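Workshop Tips: Testing a Gripper in Simulation Before You Use Real Parts
Posted by Jean Mackay, Clurkivside Workshop Pages

If you run a small arm on the bench, do your grasp trials in simulation first. A dropped part costs nothing there, and you can repeat the same pick as often as you like. These tips come from a comparison Shoaib Mughal and I ran for the Buneren project.

We wanted to know if a second view, taken close to the gripper, helps the arm pick up awkward objects. We ran 100 trials with the room view only and 100 with both views. Everything else stayed the same.

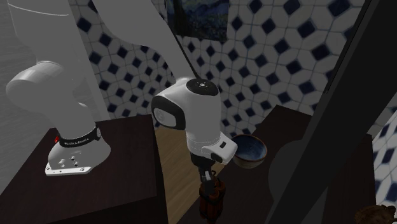

Pick a test object that is hard in the way your real jobs are hard. A plain block will make any method look good. We used a bundle of upright cylinders with a band around the middle and a thin wire at the top, standing near the table edge with a bowl close by. Round sides give the fingers little flat surface to hold, and the wire gives the software something to get wrong. Keep the neighbors on the table too. Clearing them away gives you a score you won't see again on a real bench.

Write down what counts as a success before you start. Ours was a lift held for 3 seconds. Parveen Pirzada scored the runs without being told which view setup was used.

With the room view only, 53 lifts failed. Most were near misses, with one finger coming down on top of a cylinder. Adding the close view cut the failures, but it did not fix bad approach angles. If the arm comes in wrong, a better view only shows you the mistake sooner.

Check the close view by itself before a long run. Look for the finger tips and the near end of the object. If either one is hidden, move the viewpoint and save the new position with your settings.
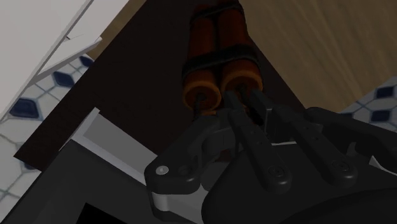

Close view: finger bars at the ends of two strapped cylinders, with a cord between.

A few more things we do now:

Save the starting pose of every object along with the result.

Change the lighting for part of the set. Dark grippers over dark tabletops are easy to lose.

Log near misses separately from clean misses.

Repeat any surprising result with 2 new random seeds.

Jawad Sial is trying the same test with soft objects, and we plan to post his settings in August.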